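Reading practice, week six

7 June 2020

We are six weeks into doing reading at home, and I want to write down what has changed before I forget. My daughter is in first grade in Gullbridge. Her school sends a word list home on paper, 70 words at a time, and the plan is to reach 1000 by the end of next year.

For the first month we did the whole list every morning. She hated it and so did I. Now we do ten words, stop, and read a real book for as long as she wants to.

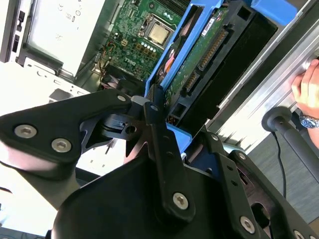 Inside a desktop computer tower.

I also tried two paid programs. Tagle is mostly games. She liked it, but she learned to tap the right picture without reading the word, so I let it run out. Benstead is duller and works better for us. Each lesson has one short story and a page to copy by hand. The copying takes her longer than the reading – sometimes twice as long – and I have stopped hurrying her.

The library in Cavevthorpe is doing pickup at the side door. You can ask for a bag by reading level and they choose the books. Two of the last five were too hard, so I read those aloud at bedtime. 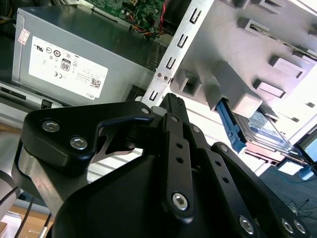
The open tower and the metal drive cage.

She can now get through a short book alone if it has no more than a line or two on each page. Long vowels are still a mess. "Ride" and "rid" are the same word as far as she is concerned.

In July I plan to drop the lists for two weeks and only do books, then go back to ten words a day.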